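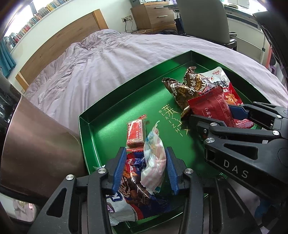 Hand grippers, pair: my check sheet, with comments

Set on loan from Braltwood, filled in by me, countersigned by Fergus Sutherland. February.

1. Screws at the pivots. OK. I went over both units with the little driver before starting and again after 80 picks. One took a quarter turn, so put that on your list!

2. Finger pads. OK. Blue, ridged, still grippy on shiny snack wrappers (I was sure those would slide). Wipe them down after anything greasy.

3. Pinch points. Needs a note. Keep your spare fingers away from the triangular openings in the arms. I'd love a guard there.
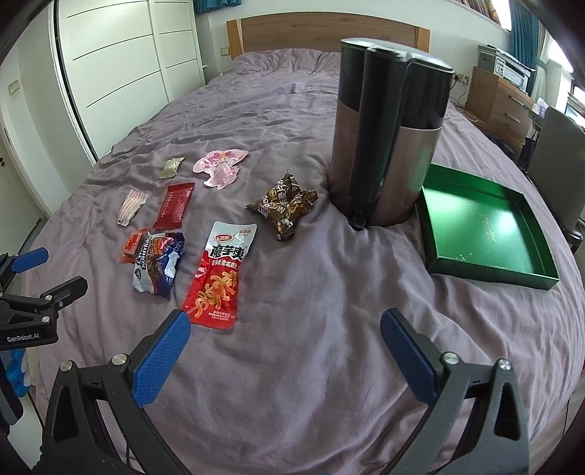
4. Work surface. Pass with a comment. Bedding is soft and things roll toward you, so unplug the kettle and empty it before it goes anywhere near the covers. Fergus wants that in capitals. I said no.

5. Clearance between two units. Pass. Go slow over the tray, the bodies are longer than you think and they do knock.

6. Handle comfort. Fail for me, pass for Fergus (bigger hands). My thumb was sore after 2 rounds.

Still waiting on the spare pad price from Hornlow.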